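21 May 2023

Clearing the table again. I have been following the question of household manipulation since March, and my position has not moved much: a machine can do the chore, provided somebody has already made the chore small. At Traltitz the chore is play fruit into a red scalloped dish, two arms, marble top. My kitchen at home has perhaps the same number of objects on the counter after breakfast, plus crumbs, a damp cloth and a bag that changes shape when touched.

The log for the Letine controller now stands at 1,095 attempts. I read through almost 600 of the notes this morning. Most of the failures are dull. The fingers close a little early, or the approach angle is fine for a round item and poor for a long one.

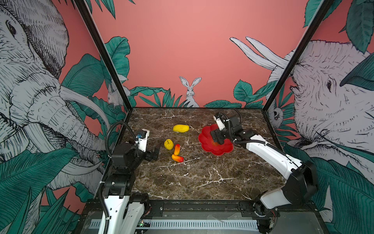 Grasping

Round fruit with a stem is forgiving. Long pieces are less so, mainly in how they lie: one at an angle to its neighbor leaves little room for a finger on the inner side. A person would nudge the pair apart without thinking about it. The current planner treats a nudge as an error and backs off. I have asked for this to be changed in the Akolgo branch and will ask again.

Release is the other half. Letting go inside a dish with a wavy rim means the fingers have to open without catching the rim, and the wrist view is worth more there than the fixed one. From the wrist, the black pad on top of the yellow fruit in the dish is plain to see, and so is the white bracket touching the lower of the two long orange-and-red pieces. Side contact of that kind should go into the cost term. At present it does not.

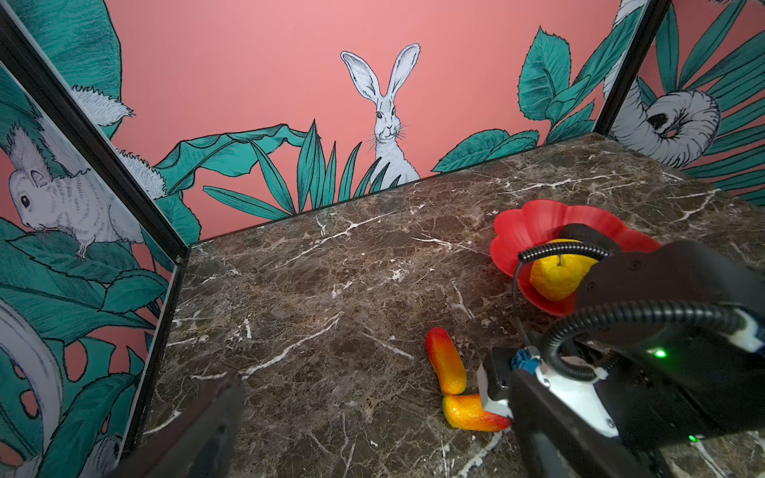 Could it clear a real kitchen table yet?

Only a prepared one, with rigid items, known positions within reach and a person on hand to reset it.

Shop-floor work is closer. The Mamitley people want bin sorting, with parts that come in fixed sizes and do not bruise, and I would sign off on a trial of that sooner than on anything involving dishes. Their target is 92 percent unattended – reasonable for parts, useless for glassware.

To do: contact penalty, wider opening on release, second pass through the notes. Order cable ties.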